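Print this article | E-mail to a friend
14 comments | 37 shares

I got to Furnville an hour early, which never happens to me, and spent it sitting in the car rereading the last chapter of Bistville. I wanted to have the ending fresh in my head when I met the guy who drew it. Big mistake! I walked into Achilleas Stergiou's building with red eyes and a runny nose, and he took one look at me and said, "Oh no, you did the bus station pages."

I did the bus station pages. If you've read the book you know. If you haven't, it's a graphic novel about a town whose only cannery shuts down over one winter, told by the people who worked the night shift, and it took Stergiou most of his thirties to draw. It started as a string of stapled minicomics that he sold at shows out of a suitcase, and now Pavliuk, the small press that has stuck with him since the second issue, has put the whole thing in one fat paperback.

"I kept thinking it was done," he told me, pouring coffee for both of us. "I had an ending at issue six. Then I'd go back and somebody would tell me a story that made my ending look stupid. So I'd draw another issue."

The finished book runs to 588 pages. He wanted an even 600 and had the other twelve penciled, a long dream sequence with the foreman walking through the empty plant. His editor, Zofia Grabowska, talked him out of it over one very long lunch.

"She was right, and I was mad for a month," he said. "I'd inked two of them already. I still think the stairwell one is the best page I ever drew." He went and dug it out of a flat file to show me, and okay, it's gorgeous. All those railings. I can see why it hurt. I can also see why it would have stopped the book cold right where it's picking up speed, but I didn't tell him that (I guess I'm telling him now - sorry, Achilleas).

I asked how he works, since I'm nosy about this stuff. He pencils loose and small, on typing paper, then blows the pages up and inks them on heavy board with a brush he buys by the dozen. Lettering comes first, before any faces. "If the words don't fit, the drawing is going to lose, so I find out early," he said. He letters by hand and misspells things constantly. There's a word balloon on page 40-something that still says "recieve," and he's decided to let it live.

What I really wanted to talk about was the color. The minicomics were black and white, and some of us got pretty attached to them that way. The new edition adds a single flat blue, and it's everywhere: the snow, the undersides of tables, the sky over the loading dock.

"The old pages were getting muddy when we shrank them," he said. "You couldn't tell night from day, and it's a book about the night shift, so that's kind of a problem. I tried gray and it looked like a newspaper. I tried yellow for about ten minutes. The blue just sat there and behaved."
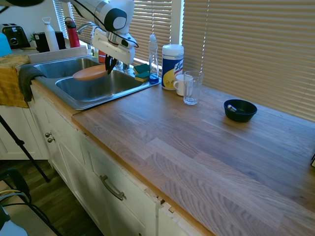
Grabowska told me later by phone that she'd fought for the blue from the day they signed the collection, and that she had three printers run test sheets before she saw one she could live with. She said the first batch came out so close to purple that she mailed it to Stergiou with no note, just to see how fast he'd call. He called before lunch. She also said, and she asked me to print this part, that the stairwell page is very good and it's still not going in.

The first printing was 4000 copies, a big number for a press that size, and Stergiou went a little pale talking about it. The minis used to sell in the dozens. "I know where most of those went," he said. "I could pretty much tell you the names. This is different. A person I've never met is going to read it on a train and not like my hands."

He does worry about hands. He brought them up over and over. He thinks he draws everybody with the same hands, his father's, and when I flipped back through my copy I had to admit the foreman and the cook and the kid who steals the truck could all trade gloves. I like it, though! It makes them feel related, like a town where everyone is somebody's cousin.

We got onto what he reads. Old adventure strips, mostly, and a lot of romance comics for the way they handle people standing in doorways. He doesn't read much nonfiction in comics form, which surprised me, given how many interviews went into Bistville. "I'd start stealing," he said. "I'm a terrible thief. I'd read somebody's great page about a factory and there it would be in my book a week later, only with worse feet."

The next one is called Mirken, and it's a whole different animal: a short, funny book about two sisters who inherit a traveling puppet theater and can't stand each other. He showed me the first chapter in pencil. There's a six-panel fight over a van key that made me laugh out loud, and no one says a word in it until the last panel. He's hoping to hand it in by November.

"Zofia says 120 pages," he told me at the door. "I've got 90 and they haven't left the driveway."

14 comments | Add yours
Print this article | E-mail to a friend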